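Golska Hand Station - Live Demonstration and Open Day

Product group: Tabletop manipulation
Available for: viewing on site, private demonstration, short-term hire

The Golska hand station is a complete bench setup for showing and testing a five-finger robot hand on small everyday objects. It is supplied with arm, hand, controller, white work table and operator software. The table surface is matte, so lighting in the room rarely needs to be changed.

Open day
Date: November 18, 2024
Place: Maltitz showroom, ground floor, Hall 2
Group size: up to 8 visitors
Length of one demonstration: 90 minutes

Each visit starts with a short talk by Harriet Okafor from the applications team. The hand is then run at the bench on common desk items. Visitors may ask for a grasp to be repeated at a lower speed. The second half is open, and operators from the Đinh training course will be at the bench to answer questions about setup and daily use.

You are welcome to bring your own part. Please send its size and weight to Dolores Castellanos when you book, and leave sharp or oily parts at home - we can discuss those separately.

What is included in the visit
Demonstration at the hand station
Time at the controls for 2 people per group
Printed data sheet and price list
Coffee and parking

The fee is $285 per group. It is credited in full against any Golska order placed through Indel by the end of the quarter.

The fingers move separately, so one can be held out straight with the rest curled under the palm. Small objects such as a computer mouse are placed on the table below the hand.

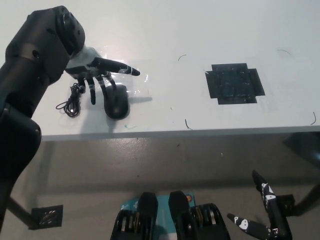 Can we book a demonstration on a different day?
Private demonstrations are held on most weekdays by appointment, at the same fee and with the same group size. Please allow a week for us to confirm.

Safety shoes are not required. Long hair must be tied back for time at the controls.

Booking: through the Indel sales desk or the contact form on this page.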